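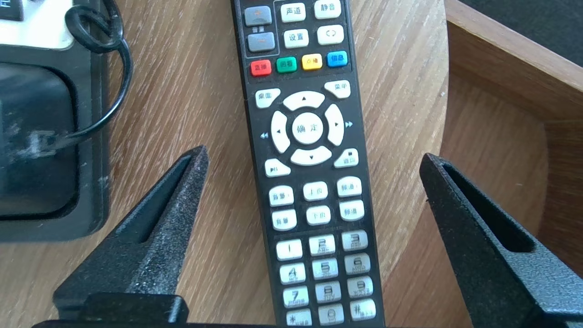
Session 4: Syrups for the Bar, Sugar First

These are my notes for the February group, typed up from what I said in class plus the bits I ran out of time for. Bring them with you to the practical, along with an apron and your own tasting spoons (a few of you were sharing last time, please don't!).

Reading: course reader, page 169 onward, up to the section on cordials. You can skip the history part if you're short on time, though I do think it's fun.

1. What a syrup does in a drink

Sweetness is the obvious part. The other part is body. Stir plain sugar into a glass of iced tea and it sinks and sulks at the bottom, and the tea on top still tastes thin. Put the same sugar in as syrup and the whole glass feels rounder in your mouth. That's why I'd like you to taste for texture as well as sweetness this week, and to write down what you notice in two separate columns.

Syrup also carries flavor. Ginger, rosemary, orange peel, black pepper, all of these give up their taste to a syrup and then blend into a cold drink in a way the raw stuff won't. A plain one is still the thing I reach for most, and it's where we're starting.

2. Ratios, by weight

Get used to the scale now. A cup of sugar changes depending on who scoops it and how hard they pack it, and once you're making big batches those little differences get annoying fast.

Single (1:1). Equal weights of sugar and water. Pours easily, mixes instantly, doesn't keep very long. Good for learning on.

Rich (2:1). Twice as much sugar as water. Thick, keeps longer, and you use less of it per drink. It can throw crystals in a cold fridge, especially if you didn't dissolve everything properly.

House (3:2). This is the one we use at Gindmont and the one you'll make in the practical. Weigh 400 g white sugar and 266 g water. Yes, strictly speaking the water should be a hair more, and no, you will never taste it.

If a recipe from somewhere else just says "simple syrup," assume 1:1 until you find out otherwise. Swapping rich for single without adjusting the pour is the most common mistake I see in the homework drinks, and it makes everything taste like candy. 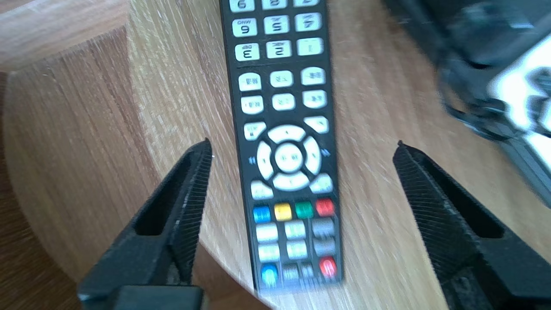

Fig. 2. Remote control, number keys at the top.

3. Method

Warm the water in a small pan until it steams. Take it off the heat, tip in the sugar, and stir until the liquid goes clear. Lift the spoon and look at the back of it – if you can see grains, keep stirring. Let it cool, bottle it in something clean, label it with the ratio and the day you made it, and put it in the fridge.

Please don't boil it hard. Water leaves as steam, your ratio drifts, and you end up with something stickier than the label says. If you do get distracted and it bubbles away for a while, weigh the finished syrup and add water until you're back at 666 g for the house recipe. Easy fix.

There's a no-heat version too: sugar and water in a jar, lid on, shake, rest, shake again. It takes patience with the house ratio and a lot of patience with the rich one. I like it for delicate things like mint, where heat makes the flavor go a bit swampy.

4. Scaling up

The Drornemen event kitchen asks for 3000 g of house syrup at a time, so let's use that for the worked problem. The ratio is 3:2, so there are five parts in all. Divide 3000 by five and each part is 600 g. Three parts sugar makes 1800 g, two parts water makes 1200 g. Done!

Try the same batch as rich syrup on your own. (Three parts in total this time. If you get 2000 g of sugar, you're on the right track.)
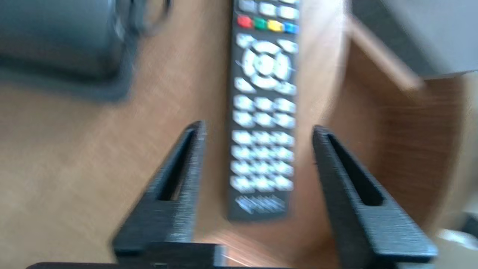
5. Flavored syrups

Make the plain syrup first and flavor it second. You get more control, and if the flavor goes wrong you've only lost a small jar.

Fresh ginger: slice thin, steep in warm syrup off the heat, and start tasting after twenty minutes. Strain when you like it.

Citrus peel: take only the colored part. Rub it into the dry sugar and leave it for a few hours before you add the water. The oil comes out into the sugar and the smell is just fantastic.

Whole spices: toast them lightly in a dry pan, then steep. Cloves are bullies, so go easy. Ground spices leave sludge that no strainer will ever get out, and I speak from experience.

Soft herbs: cold method, short steep, use within a few days.

We'll be comparing two ginger syrups in class, one made with the Arruda method from the reader (juice the root, then dissolve sugar straight into the juice) and one steeped as above. I have a favorite, but I'm keeping quiet until you've tasted them.

6. Storage

Everything lives in the fridge. Single syrup gets two weeks in my kitchen, house and rich get a month, and anything with fresh fruit or herbs gets much less. Cloudiness, fizz, floating bits or a yeasty smell all mean the sink. Don't top up an old bottle with new syrup. Wash it, rinse it with very hot water, let it dry, then refill.

7. For next time

Make one jar of house syrup and one flavored syrup of your choice. Mix each into plain sparkling water with a squeeze of lemon, and write down the amounts that tasted balanced to you. Anyone who signed up for the Plotidlow tasting should bring a second jar of the flavored one, labeled, and be at the back door by 5:30 p.m.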